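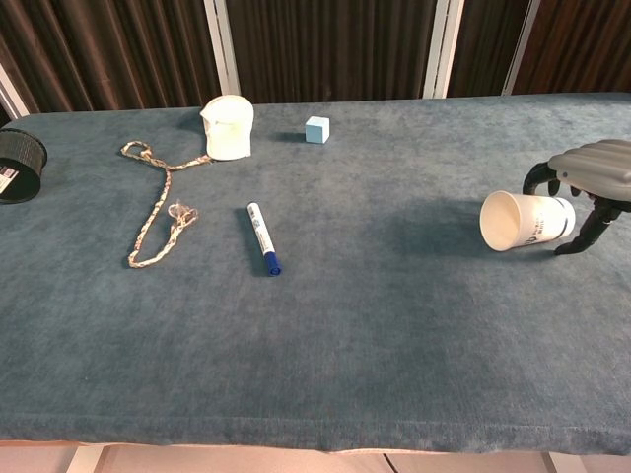 Tabletop set, day 2

Sunday, April 20, 2025. Aldale room, brown curtain closed, overheads on.

Good day! I came in expecting to spend most of it on calibration and ended up with 40 usable episodes, which is the most I've had out of this table in one sitting. Writing this up while it's fresh, so forgive the order.

Objects on the cloth: paper cup, braided rope, pale blue cube, whiteboard marker with the blue cap, the black pencil cup, plus one white thing that I keep swapping. The task list is the one from February with the pouring tasks taken out. Everything now is grasp, lift, place, or set upright. I like it much better this way. The episodes are short, the labels are easy, and whoever is driving gets into a rhythm instead of dreading the long ones.

Cup first. A paper cup on its side is a lovely object to learn from, because there are so many ways to get it wrong. Take it by the mouth and the wall folds in. Take it by the base and you have the stiff ring to press against, but the fingers have to come in low, almost brushing the cloth, and that's where the operators slow down. I asked for base grasps only until lunch and then let people choose. Keep the two groups separate in the Fostell folder, please! I'd love to train on each alone before we mix them, just to see what the policy does with a cup facing the wrong way.

The rope is the one I'm most excited about. It's the Filatex braid, cream with the reddish flecks, and it holds a shape after you let go of it, so every reset gives a new curve for free. My rule for resets: pick it up by the middle, drop it, leave it. No arranging. When I arranged it by hand in February I kept making the same tidy S (you can see it over and over if you flip through the first frames) and the model learned my handwriting. The loop at the end is a fair target for a first grasp. The frayed end is much harder, the fingertips slide off the loose fibers, so log those tries under their own label even when they fail. Especially when they fail.

Cube: boring, reliable, keep it. I use it as a warm-up object and to check that the hand closes where the operator thinks it closes.

Layout for the second block
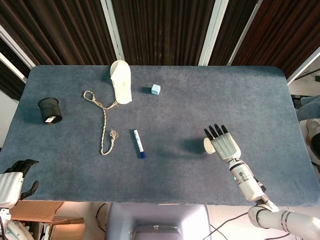
I moved to wider spacing after the break and put the slipper at the back of the table as the white object. The point is reach. Up to then nearly all our grasps happened in a comfortable patch close to the robot, and the Vachon people were right to pick on us for it. A soft shoe at the far side makes the arm stretch out, and it has an obvious right way to be held and a dozen passable ones. Lots of variety per episode, very happy with it.

Both hands are enabled in this block, though most operators still favor the right. I'd like the next session to assign the hand by card draw before each episode. Otherwise we'll end up with a left hand that only knows how to wait.

Pencil cup and marker: the obvious pair, marker into cup. Got 7 clean ones. The marker lies flat and rolls if the first finger touches it off center, so let it roll and carry on with the episode. A recovery is worth more to us than a perfect pick, and we have very few of them on disk.

Numbers and loose ends

Total for the set is now 900 episodes counting everything since February. I threw out 2 today for dropped head video and kept all the rest, ugly ones included.

The chest view and the head view disagree about how far back things are, which is fine for training but confusing when you review by eye. Check the head view first for position and the chest view for finger contact.

The nap on the cloth shows brush marks. I've stopped smoothing it between episodes, and I think we should leave it that way, a bit of change in the background is good for us.

To do: more rope, more left hand, a darker cup, a second shoe in another color. Ask Filatex for a thinner braid. Reset notes go in the same file as the labels from now on.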